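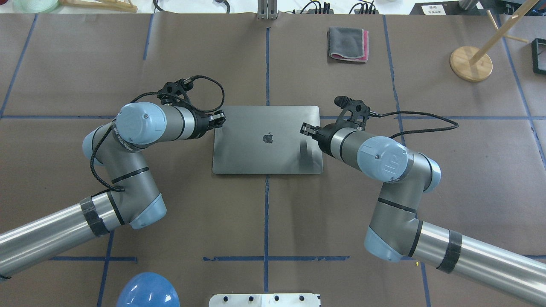

Laptops: looking after the shared ones

Lesego Ngcobo has taken over the shared laptops at Udavach from August, and has asked for a page in this newsletter to go over how they are borrowed, used and handed back. Most of it will be familiar. Some of it has changed, so please read to the end even if you have had one out before.

There are 12 laptops on the loan list. They are kept in the cupboard on the Sibiya corridor, which is locked at 5. If you need one for an evening session, collect it before then and sign the sheet inside the cupboard door. Write the number from the sticker underneath the machine, your name, and the day you expect to bring it back. Initials are not enough, as we have two people with the same ones.

Loans are for three days. You can renew by telling Lesego, either in person or by leaving a note in the Adeck pigeonhole. Nearly five weeks went by this summer before one of them came back, and two people had been waiting for it.

Close the lid before you carry a laptop anywhere, including from one table to the next. Hold it with both hands by the base. Don't pick it up by one corner, and don't leave a pen or a pair of earphones on the keyboard when you shut it. We paid for a new screen in the spring after somebody closed the lid on a pencil.
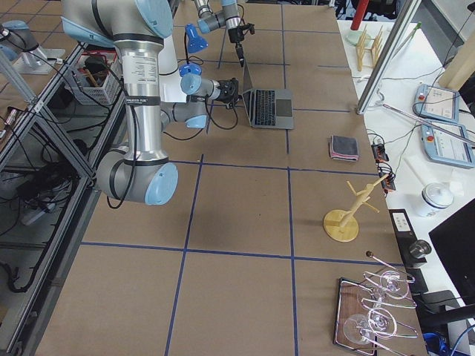 The desk lamps can be borrowed on the same sheet. Please put them far enough back that the screen can open fully without touching the shade, and keep the cord behind the lamp where it won't catch on anything. If a bulb goes, leave the lamp on the bottom shelf of the cupboard with a note on it. Bulbs are ordered once a month.

Brown paper for the large table is on the roll under the window. Change it when it is torn or stained and leave it alone otherwise. The blue tape goes on top of the paper and marks out the working areas, so if you put down new paper you will need to put the tape back in the same places. Tumelo Hlongwane has the measurements and will lend you the long ruler. Use the tape from the Darkeck box. The cheaper roll lifts at the ends after a day or two.

Drinks stay on the shelf by the door. This has always been the rule and it applies to bottles with lids as well.

Before you leave, have a look over both tables for your own things. Lesego has a drawer of unclaimed items, mostly chargers and glasses cases, and would like it emptied. Anything still there at the end of August will go to the front desk. 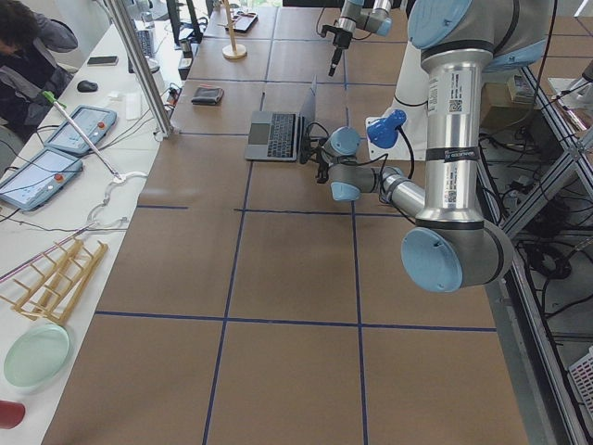

The large table with a laptop open. Check for wallets and phones before you go home.

The next check of all the laptops is on August 4, 2023. Please have every machine back in the cupboard by noon, with its charger. Batteries will be tested and the keyboards cleaned, and loans will start again the following morning. If yours has a sticking key or a loose hinge, write it on the sheet beside the number so that it gets looked at first.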